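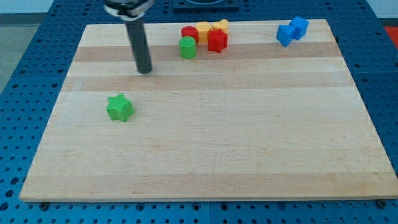
砧板当积木底板用,板面有擦痕,积木有层纹,该先处理哪个?
版块:手工与木作
发布于2024年6月10日

Rizwan Sial

想请教两件事,一件关于木板,一件关于3D打印的小积木,因为是放在一起用的,就写在一个帖子里了。

木板是枫木的长方形砧板,一条一条拼起来的,浅奶油色和稍深的蜜色相间,木纹横着走。当初在Jillach的厨具区买的,489块,买回来一直没切过菜。后来我在Magsi的社区活动室帮忙带周末的形状分类活动,那边的工作台是蓝色的,台面上全是整齐的小圆孔,积木直接放上去立不太稳,圆柱的底边正好压在孔沿上时会晃,小孩一碰就倒。我就把砧板拿过去垫在上面,平了,颜色也素,红的绿的摆上去很清楚。

用到现在,板面上有了几处淡淡的擦痕和印子。手指摸上去基本摸不出来,侧着光看才明显。没有开裂,拼缝也没有张开。

积木是我自己打印的,有五角星柱,有圆柱,都是小块。表面有一圈一圈的细纹,摸着有点涩。亮绿色的那种五角星立着放的时候,在板上推着走会有沙沙声,我怀疑擦痕就是这么来的。

具体想问:

一、擦痕要不要整块板重新打磨?我手上有2,000目和3,000目的水砂纸,是以前修手机壳剩下的,能不能直接用?

二、磨完要不要上油?家里有一瓶Claletti的木蜡油,瓶身上没写能不能接触食品。板子以后大概不会再回厨房,但也不敢说死。

三、积木的层纹要不要磨掉?磨了以后颜色会不会发白?

四、星形的尖角对小孩来说会不会太尖?来参加的孩子大多四到六岁,偶尔有带着弟弟妹妹来的。

工具方面,我有手工锉刀、砂纸、一块橡胶打磨块,没有电动砂光机。活动室可以借台钳。

先谢谢各位。

木屑很多的老周

先说板子。

只有浅擦痕、摸不出台阶的话,不用整块大磨。拼条的砧板最怕的是局部猛磨,某一条磨低了,旁边那条还在原来的高度,手一摸就是一道坎。要磨就整面一起走,顺着木纹,从这头推到那头,每一趟压住上一趟的一半。你的木纹是横着走的,就沿长边推。不要画圈。画圈留下的弧形印子在浅色枫木上特别显眼,上了油更显眼。

砂纸的目数你要换。2,000目和3,000目是给漆面和塑料抛光用的,拿来磨木头几乎磨不动,只会把表面压得发亮。发亮的地方吃油少,没磨到的地方吃油多,最后板面一块深一块浅。去买180目和240目的干砂纸各几张。擦痕浅,直接从180目开始就行,180目看不见印子了换240目收尾,到这里就可以停。有人喜欢磨到320目甚至400目,手感是滑一些,放积木用不着。

步骤我按自己的习惯写:

1. 先用拧得很干的布把板面擦一遍,灰擦掉,竖起来晾干。别平放着晾,底下不透气,容易翘。
2. 拿铅笔在整块板面上轻轻画几道斜线。
3. 砂纸包在橡胶打磨块上,顺木纹磨,磨到铅笔线全部消失。哪里还有线,哪里就没磨到。
4. 换240目再来一遍,不用画线了。
5. 用稍湿的布抹一遍,让木纤维立起来,等干透,再用240目轻轻带一遍。这一步很多人省掉,省掉的话第一次沾水之后板面会变毛。
6. 毛刷把粉扫干净,再用干布擦。

四条棱也顺手倒一下,240目斜着蹭几下就好,小孩的手会扶在边上。板子前后两头和侧边都看一看,有毛刺的地方一起处理。露着端面的地方比板面难磨,多花点时间。

上油的问题,瓶子上没写能接触食品,就当它不能。木蜡油种类很多,有的干透以后没有问题,有的加了催干剂,光看名字分不出来。你既然说不准板子以后回不回厨房,那就用食品级矿物油,药房和厨具店都有,不贵。倒一点在布上,顺木纹擦匀,正反两面加四边都要擦到。只擦正面的话两面吸潮不一样,日子久了会翘。擦完等30分钟,把没吃进去的油用干布全部擦掉,竖着放一晚。第二天看着发干就再来一遍,不干就算了。

油没擦干净的板子会粘灰,积木底下也会带油,这点要注意。

至于积木,我不玩打印,等懂的人来说。只讲一句跟木头有关的:枫木算硬的,塑料积木一般划不出深痕,真正划伤它的多半是夹在中间的沙粒。你的台面上全是小孔,孔里容易存灰和碎屑,板子拿起来放下去的时候,底面也会蹭到。每次用之前把台面吸一下,板子两面都擦一下,比什么都管用。底面可以贴几个薄毛毡垫,不过要看厚度,垫高了板子会滑,毛毡垫配防滑胶垫混着贴,四个角用防滑的。

还有,板子千万别泡水,也别放在窗台上晒。拼条的东西,胶缝就是最弱的地方。

周三下午没课

我在幼儿园做助教,也自己打印过一些教具,回答后面两个。

层纹不影响使用就可以不磨。有一点纹路小手反而抓得住,特别是圆柱,太光滑的容易从手里滑出去。但是下面几个位置要检查,这些位置的问题比层纹要紧:

底面第一层。打印的时候第一层如果压得太低,会往外溢出一圈薄边,很利,像纸边一样。用美工刀背或者锉刀沿着底边刮一圈,刮掉为止。你说圆柱立着会晃,有一部分原因可能就在这里,底边溢出不均匀,底面就不平。把砂纸平铺在玻璃上,拿着圆柱在上面画8字,底面很快就平了。

接缝。每一层起点和终点对在一起,会在侧面形成一条竖的小棱。圆柱上最明显,手一转就能摸到。用220目砂纸竖着蹭几下。

拉丝。星形凹进去的角里最容易藏细丝,看不太出来,掉下来就是碎屑。用镊子或者热风稍微吹一下,热风别停在一个地方,会软。

尖角。如果你的五角星是直接从软件里拉出来的,没做圆角,角会偏尖。四到六岁的孩子正常玩没有大问题,怕的是跪上去、坐上去,还有扔。最省事的办法是在模型里给每个外角加一点圆角,重新打印一批。已经打好的就用锉刀,五个角每个角斜着锉几下,再用砂纸过一遍。磨完用大拇指肚用力按一下,按下去会疼就继续磨。

颜色发白的问题:会。干磨完表面全是细划痕,绿色和红色都会显得灰蒙蒙的,深颜色更厉害。你那两种细砂纸在这里倒可以用上。先400目,再800目,然后2,000目蘸水磨,最后3,000目蘸水磨,颜色能回来大半,回不到打印出来的样子。每一块都这么磨很费工夫,我试过一次就不干了。现在我只处理底边、接缝和尖角,其他地方不碰,这样发白的面积小,不凑近看不出来。

不建议喷漆。小孩会啃,漆会掉,掉在木板上还不好擦。

弟弟妹妹这一条我要多说两句。三岁以下的孩子在场,小块的东西要按能不能吞下去来考虑。有一种测小零件的量筒,教具店有卖,能整个放进去的就不能给他们玩。我们班的做法是小块积木只在桌上出现,用的时候旁边一直有大人,用完马上收进带盖的盒子。掉地上的要当场捡。收的时候对一遍数,少了就找到为止。你那边如果经常有小的来,干脆另外打一批大号的。

清洗用温水加一点洗洁精,软毛牙刷刷纹路,冲干净,铺在毛巾上晾。别用开水,也别进洗碗机,PLA会变形,圆柱变形以后就再也站不直了。层纹里会积东西,浅颜色的看得清楚,深颜色的你看不见不等于没有,一起洗就行。晾干再放回木板上,湿的积木放久了会在枫木上留一个圈。

Rizwan Sial(补充)

谢谢两位。积木用的是Rorkengate的PLA,红色和绿色是同一批买的。刚才照着说的检查了一下,圆柱底边确实有薄边,红的比绿的多一点。星形凹角里有丝,我之前一直没注意到。

板子打算这周去买180目和240目的砂纸。再问一句:矿物油擦完以后,小孩当天能用吗?

木屑很多的老周

等一晚再用。第二天拿一张白纸巾压在板面上,按一会儿拿起来,纸上没有油印就可以。有油印就再擦一遍,再等一天。

以后保养看颜色,板面发白发干了就补油。你那边用得不算狠,到10月天气干了再补一次应该够。

路过的

不用这么麻烦吧,买块硅胶垫铺上就完了,积木也不用磨,便宜的木头积木一盒没几个钱。

周三下午没课

硅胶垫可以,防滑好,就是太软的垫子上星形立不住,一碰就歪。要买就买薄的,硬一点的,铺在木板下面比铺在上面好用,木板不会在台面上溜。

另外补一个刚才漏掉的。打磨积木的时候别在那块木板上磨。塑料粉会压进木纹里,绿色的粉进了浅色枫木,擦不掉,只能再磨一遍。蘸水磨就在水池边的托盘里做,磨下来的泥水用纸巾吸了扔垃圾桶,别冲下水道。

Rizwan Sial

好的,那顺序就定成先处理积木,洗干净晾干,再磨板子上油。硅胶垫我先不买,防滑胶垫家里有,剪四块贴角上试试。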